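House Rules for a Drawer

The folks at Danstead would like you to know that opening a drawer is harder than it looks, and that doing it well calls for rules — ten pages of them, at last count. Their handbook for recording with hand-held grippers starts with the approach: come in slowly, fingers open. 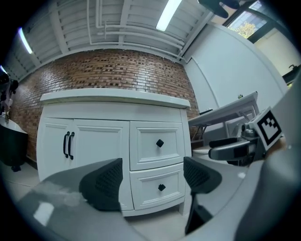

Britta Rathjen would put it more strongly, saying that a rule people can't recall mid-reach is no rule at all.

Rule 10 is a favorite of mine. It asks that bystanders be told, kindly and early, when recording begins. 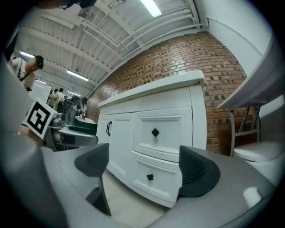

Two Hands, One Plan

With a gripper in each hand, you decide beforehand which one does the pulling, and you keep your marker cubes uncovered as best you can.

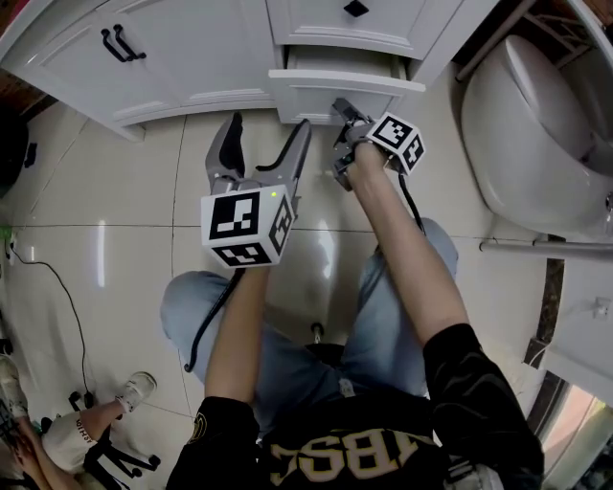
Seated work at the vanity, with one gripper at the open drawer.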